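We finally have a dishwasher again! The old one quit in March, and I washed everything by hand for 100 days (yes, I kept a tally on the fridge). The new one sits right next to the sink in our Sorside kitchen – close enough that I can turn from one to the other without dripping on the floor. Well, mostly. I still haven't figured out where the big bowls go, and the bottles just live at the far end of the counter now, by the window. I love those yellow panes.

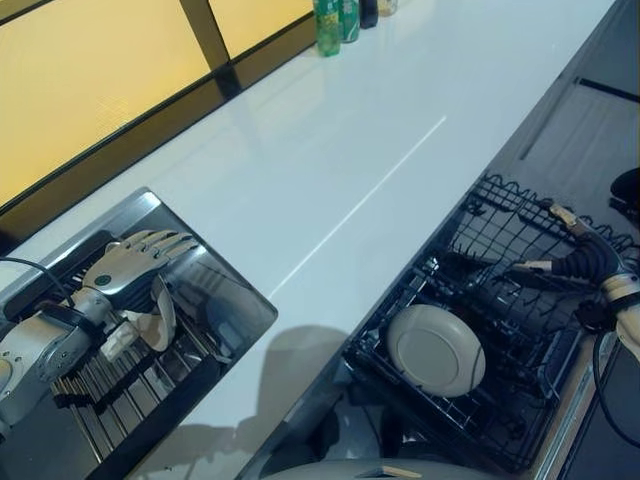
*Sink on one side, dishwasher on the other – July 2021*

Next up, a shelf for those bottles.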